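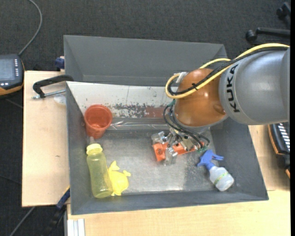 A KUKA arm reaches down into a dark gray bin.

Early bus to Grilthorpe is coming back in March

11/22/20

Well, I get to write a happy one this week. The early bus is coming back! The Kesden town council voted last night to bring back the number 35, the one that used to leave Depot Square before dawn and run out past the creek to the Grilthorpe business park, and if you've ever stood on that corner in the dark hoping a cousin would remember to pick you up, you know what a big deal this is.

It starts in March. I asked for an exact day and got "early in the month, if the second driver's paperwork clears," so that's what I can give you.

For those of you who moved here lately, the 35 ran for years and years. It stopped in 2000, the same summer they tore up Suominen Street to put in the new sewer line, and the word then was that it would be back once the paving was done. The paving got done. The bus didn't come back. I was still riding it to my first job out there (I packed greeting cards, and I was terrible at it), and I remember the driver taping a paper sign to the fare box on the last morning. After that I bought a car I couldn't afford, and so did half the people I worked with.

The push this time came from Griet Mertens, who lives up on Orchard Hill and works the early shift at the park. She started with a clipboard outside the Buvano bakery last winter. You may have signed it, I certainly did, with a cinnamon roll in my other hand. By the time she carried the thing into the council room it had 977 names on it, and the clerk had to go find a second binder clip.

"I don't want to make a speech," she told the council, and then she made a pretty good one. She talked about walking the shoulder of Creek Road when her car was in the shop, with trucks going by and no sidewalk past the feed store. She said she knows people who turned down jobs they wanted because they had no way to be there when the shift started. The first bus we have now gets to the park a good hour after most of the early crews have clocked in, so it's empty nearly every morning. I've ridden it to check. There was me, the driver and a man asleep with a tackle box.

Valtteri Kiiskinen runs the town's transit office, and I'd expected him to be the one saying no. He wasn't! He said the town has two buses that sit in the garage until the school runs anyway, and that starting one of them early costs a lot less than people think. Most of the money goes to the driver. The rest is fuel and a bit of wear, and the town will cover it for the first year out of what it had set aside for new shelters.

That last part did get some grumbling. A fellow behind me said he'd been waiting on a shelter at the library stop since his kids were small, and now they're driving. I feel for him. I've been rained on at the library stop plenty. Kiiskinen told him the shelters are pushed back a year and still on the list, and the fellow said he'd heard that one before, and the two of them carried on about it out in the hallway while the rest of us moved on to leaf pickup.

So, the route. It leaves Depot Square, goes up Orchard Hill by way of Mill Street, comes back down past the high school, then heads along Suominen Street and out Creek Road. There'll be a stop at the feed store and another at the mobile home park, where there has never been one, and I'm really glad to see it. Once it's inside Grilthorpe it makes a loop and lets people off at the front gate, the middle lot and the far end by the water tower. Then it turns around and comes straight home to do the school run.

The fare is the same as on every other bus in town. Passes will work. You'll be able to bring a bike, provided the rack on the front isn't full already.

Now for what we didn't get. There's no late bus. If you work second shift you're still on your own for the ride home, and a few people stood up and said so, pretty loudly in one case. Kiiskinen said he'd like to see how the morning run does before he asks for more, and he wants six months of ridership to look at. Mertens told me afterward that she's keeping the clipboard. She also said she's sick of holding a clipboard. I believe both.

There's no weekend run either, though the old 35 did have one in its last few years. I dug through my kitchen drawer for the old timetable and found it under the takeout menus, with a coffee ring on the Orchard Hill column. The times look awfully close to the new ones. I suppose the hill hasn't moved.

I called around to a few places at the park in the morning to see what they thought. The front desk at one of them hadn't heard and was so pleased she put me on hold to go tell somebody. Another said they'd be happy to hang up a schedule in the break room as soon as there's one to hang up. The sandwich truck man wants to know if he should open earlier, and my vote is yes, please, and bring back the egg and pepper one.

The vote itself took hardly any time, all in favor, with one member out sick. There was some clapping, and the chair let it go on for a bit before she tapped her pen. Mertens had already gone by then. She had to be up early.

The printed schedule should be at the town hall counter and the library after New Year's, and the transit office says it'll post signs at the new stops before the first run. If you want a say on where exactly the mobile home park stop goes, they're looking at either the mailboxes or the main entrance, and the office is taking calls on it through the end of next month. Drop a note in the box by the clerk's window if you can't get through on the phone. I tried it three times before somebody picked up, and she was very nice about it.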